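Notebook > Visits and demos > October > Costhorpe open day

Costhorpe, open day, afternoon session. Written the same evening, so please forgive my handwriting in the paper copy.

I was at the two-gripper table from the start until the break. Veronica Coman was on my left side and Chalerm Intarasuk stayed with the visitors. The task for this table was the gift box: cosmetics and small accessories, a white box with a tray, everything placed on the teal mat on the sofa. We chose the sofa because a hard table makes the work too easy. The cushion gives a little when you press, and this is closer to what people have at home.
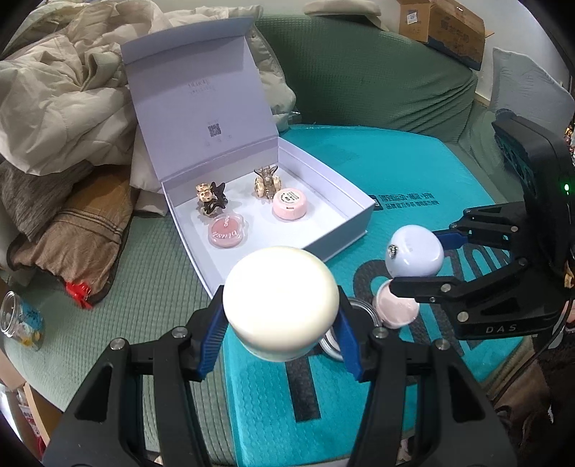
Large white-lidded jar in one gripper, small white cap in the other. Box open behind.

Remarks on the jar. The lid is glossy and wide, and I prefer to take it low, with the pads on the side. Visitors always want to take it from the top. One lady from Pevum asked why the pads are blue and I could not give her a good answer. I must ask.

The small cap is the more difficult object. It is a ball, so the two pads meet it on a very small area, and if the hand turns even slightly you feel it in the wrist. I would like to try it with slower closing. Veronica thinks the problem is my elbow and she may be right.

Session 5 was for the visitors to try themselves. Chalerm gave a short explanation, then each person had 7 minutes. This is too short. They need the first half only to understand how far the fingers open. For the next visit I propose that we give fewer people a longer time. 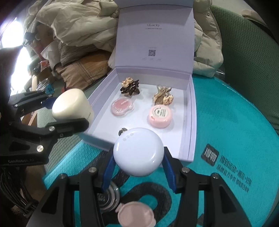
With both grippers near the box the arms come very close to each other, and you must agree who goes first. We agreed by voice: "mine", "yours". It is simple but it works well enough for a demonstration. For real work at Pernton we should write down the order before we begin.

A question from the visitors which I want to keep: can the same fingers hold the soft things, like the jacket? I said that this was not in the programme of the day. Illés was mentioned as a place where they try cloth, I have no contact there.

To do:
- ask about the pad material
- new time plan for visitors
- send my notes to Chalerm, he keeps them under 716
- bring my own water next time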